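Kitchen tips for working next to the arms
=====

Notes for everyone on the prep line at Sistolow, morning and evening crews. Keep a copy by the sink. The oven bench is where most of the questions come from, so the pictures are from there, with the play vegetables.

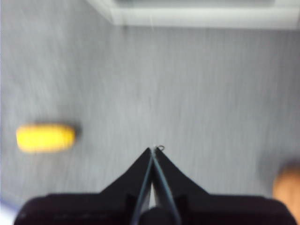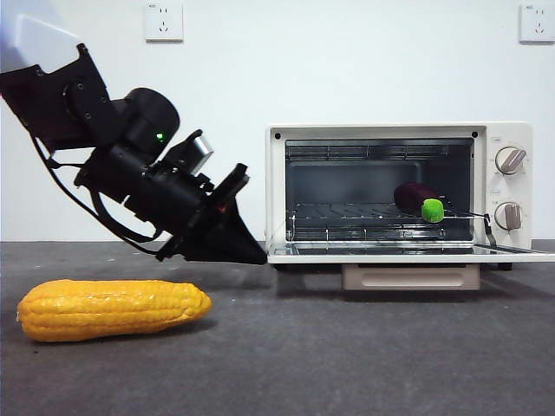
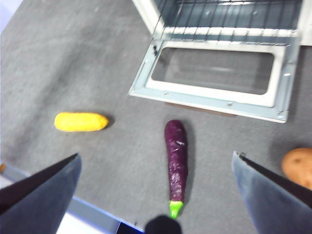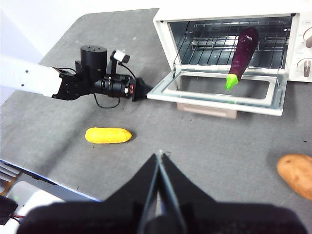
*Sistolow test kitchen, 16th May*

The arms are taking over tray loading on the roasting side. Chopping, seasoning and tasting stay with people. What changes for you is mostly where you stand and how you leave the bench.

**Before a run**

- Put the oven door all the way down. A half-open door is the most common cause of a stopped run.
- Push the rack in until it clicks. The arms go by where the rack was last time.
- Leave a hand's width between items on the bench. Corn touching a potato gets picked up as one thing, or dropped.
- Wipe up crumbs and bits. A dry cloth is fine for the gray top. Wet cloths leave it dark for a while and picking gets worse.
- Tie your apron strings behind you.

**Loading by hand**

You will still load by hand when it is busy. Lay long vegetables across the rods so they don't slip between them. An eggplant that rolls should go stem end toward the door, where you can get tongs on it. Real ones get pricked with a fork first, which the arms do not do, so that job belongs to whoever washes.

Roast at 400 and turn after the first half. Corn in the husk goes on its own tray.

**Cables**

Don't hang towels over an arm or tuck a cable back while it is moving. If one has sagged onto the bench, press stop, wait for the arm to settle, then lift it clear. Write it in the Inulel log even if it took two seconds.

**Cleaning**

Empty the crumb tray at the end of each shift – the evening crew has been finding it full. Finger tips get a damp cloth and nothing else. The Grundetti degreaser is for the oven door glass only. It took the coating off one set of pads and the new ones cost 80 dollars.

**Hours and jobs**

Nobody's hours are being cut before August. Loading used to take around 49 minutes of a shift and that time goes to prep and labeling. If your wrists have been bad from the trays, ask to move to the bench and let an arm do that part. Two people have already switched.

Training is with Hưng Quan, in the Atinga room, after lunch. Bring closed shoes. He will show you the stop button and then have you use it a few times, with the arm running slow.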